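Clindier Robotics Safety
Notice on the gripper fault at the Farnbridge site. Thread follows. 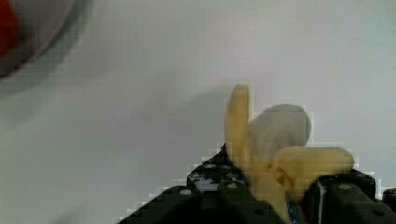

A toy banana held between the two gripper fingers, Farnbridge.

1/ On Friday we suspended all work on the Karola handling cell at Farnbridge after a gripper failed to release on command. No one was hurt. We are publishing what we know so far, as we undertook to do in October when the cell was opened to partner organisations.

2/ The cell is used to study the handling of soft and awkward items. Toy food is part of the standard set. The fault occurred during a routine pick-and-place run in which the arm was to lift an item, carry it to a dish and let it go.

3/ The arm completed the lift and the carry. The release command was sent and acknowledged by the controller. The fingers did not open. The control software nevertheless recorded the release as complete and moved on to the next step of the task.

4/ The operator on duty saw that the item was still held and pressed the stop button. The arm halted as designed. Power to the gripper was then isolated and the item was removed by hand under the written procedure.

5/ Our first finding concerns the finger drive. At the time of the fault the grip force was set to 80 per cent of its upper limit. The correct setting for soft items is much lower. The higher value had been carried over from an earlier job with rigid parts and was not reset.

6/ Our second finding is the more serious one. The software took the acknowledgement of the command as proof that the fingers had moved. It did not check the finger position. A stuck gripper could therefore be reported as open, and a person relying on the status screen could have reached in.

7/ A review of the logs has identified 3 earlier runs in which the recorded release and the measured finger position do not agree. None was reported at the time. We regret that these were missed, and the daily log check has been changed to include this comparison.

8/ The following measures are now in force at Farnbridge. Grip force returns to its lowest setting at the start of every job. The arm may not proceed until the finger position confirms an open gripper. If there is no confirmation within 5 seconds, the arm stops and the warning lamp is lit.

9/ Balaskas, which supplies the finger drives, has received the affected unit for inspection. We will not comment on the condition of the drive until that inspection is finished.

10/ Partners running the same control software should treat the status screen as unreliable for gripper state until the update is installed. Isolate the power before reaching into the cell, whatever the screen shows.

11/ Questions from partner sites should be sent to Eglė Jõgi, Head of Machine Safety, through the usual reporting channel. The Karola cell remains closed. A further notice will be posted in this thread once the inspection report has been received.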